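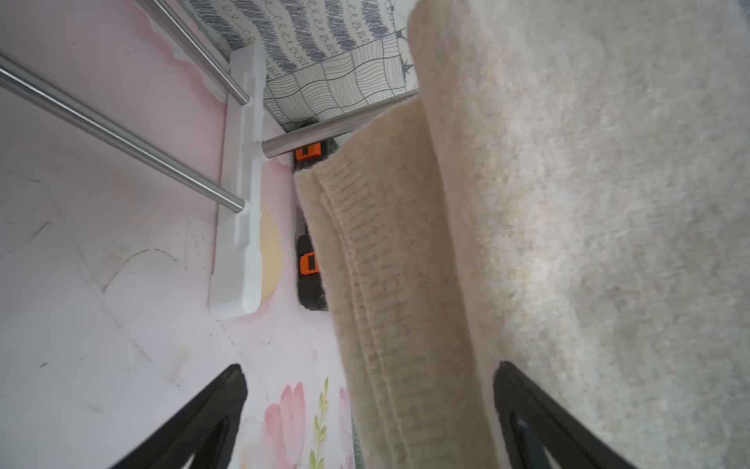
Figure 4. View from the wrist camera, with the fingers open in front of the pale blanket and the knit sweater.

3.2 Care of the gripper and the wrist camera

Our cell at the Vetadthorpe workshop has one arm, one two-finger gripper and a small camera on the wrist. The task in project Raseo is to take textiles from a rack and lay them down flat. In December the arm began to lose its hold on thick cloth, so we made a fixed routine for looking after it.

The fingers are black, and in Figure 4 the left one has a lighter, worn edge along the top. We wipe both fingers with a damp cloth after every 50 grasps. Lint collects in the recesses and must be taken out with a soft brush -- compressed air only pushes it deeper.

After cleaning, we check the opening. The fingers are driven fully apart and one picture is saved from the camera. Both tips must be visible in it. If one tip is missing, the camera bracket has moved and its 4 screws are tightened again, always crosswise.

The rack stays in the same place during a test series. Its steel rods reflect the lamp, and this disturbed our edge detection, so the exposure is now locked before each run.

Run 206 was stopped by hand because the cable touched the rack. We moved the cable clip 5 cm up the arm and repeated the run with the same settings.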